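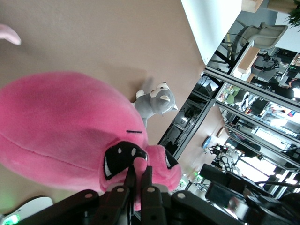

Put the phone in a drawer and read to him for 10 minutes, Teresa Wasilewska wrote to me after my last column, and he'll fall asleep like a normal child. I laughed so hard I woke the baby.

Teresa, I love you, but I read to my son for an hour and a half last night. We did the one about the bear, then the bear again, then the bear with me doing the voices wrong, which got me in trouble. He was wide awake for all of it. I was the one who nodded off, face down on the page, and he poked me in the ear until I finished.

My beef is with this idea of the bedtime routine as a machine. Bath, pajamas, book, lights out, and a sleeping kid drops out the other end. There are whole books about it (I own four) and every one has a chart. My mother-in-law paid 1,000 zlotys for a sleep course from an outfit called Clevau, as a gift, and I'm still not sure if it was for him or a comment on me. The course said to leave the room after the second song. He followed me out. He can walk, you see -- the course was a bit vague on walking.

I do think routines are nice. We have one, sort of. He likes to say good night to the radiator and I'm not going to fight him on that. But I think we've started grading parents on something that is mostly luck and temperament. My daughter slept through at ten weeks and I was unbearable about it, I gave advice at parties! Then her brother came along and slept like a security guard on a double shift, same house, same parents, same songs.

So these days I lie down on his floor in the dark and wait. Hubert brings me tea and steps on my hand. Some nights it takes twenty minutes and some nights I hear the late news start downstairs, and either way he's asleep before I am, most of the time.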